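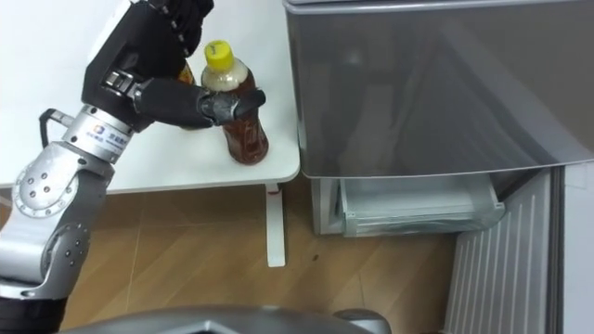 Last changed: 2023-02-06

Home | Guides | Arms and hands | Fridge cell | Contact

Setting the grip on the fridge cell

The job of the fridge cell is to move a bottle between the table and the fridge without making anybody fetch a mop. Most of what goes wrong happens at the hand, so most of this page is about the hand. Allow an hour. Géza Gál claims to do it in twenty minutes, and we have all followed Géza with a cloth.

You will need the small hex keys, a paint pen, a full bottle with its cap done up tight, and the Mingate notebook, where the old values live. Use the screw-cap tea bottles. Water works too, but it is harder to see from across the room whether it has moved.

1. Park the arm and switch off the drive power. Go round the bolts on the face of the elbow joint, then the little screws between wrist and hand. The wrist ones work loose first. Mark each one with the paint pen as you finish it, so the next person can see if it has turned.

2. Look at the black cable behind the wrist. It wants a lazy loop, with enough slack for the wrist to turn all the way over. Krisztina Pap once tidied it flat with cable ties and it looked lovely until the first reach into the fridge.

3. Power up, open the hand fully and close it on nothing, 12 times. Listen for clicking. A finger that arrives late needs its zero resetting in Pastor before you go any further.

4. Stand the bottle on the table and close the hand on it at 5 newtons. The thumb should come across the front, with the other fingers bent round the back. If the thumb lands first and shoves, bring it in later by one step and try again.

5. Go up a newton at a time until you can't twist the bottle with two fingers. Ours usually settles at 13. Stop if the plastic starts to dimple – a squashed bottle with a loose cap is a fountain.

6. Lift it 80 mm, hold, put it down. Watch the base as it lands. If one side touches first, correct the wrist angle and leave the grip alone.

7. Only now open the fridge. Swing the door right back and check that the elbow clears it at half speed. The clear drawer at the bottom is easy to catch if someone has left it out a bit, and spares take until March.

Write the new values in the notebook with your initials. Masaru Kubo has asked that "fine now" no longer be entered as a number.

Repeat the lot whenever a finger is changed.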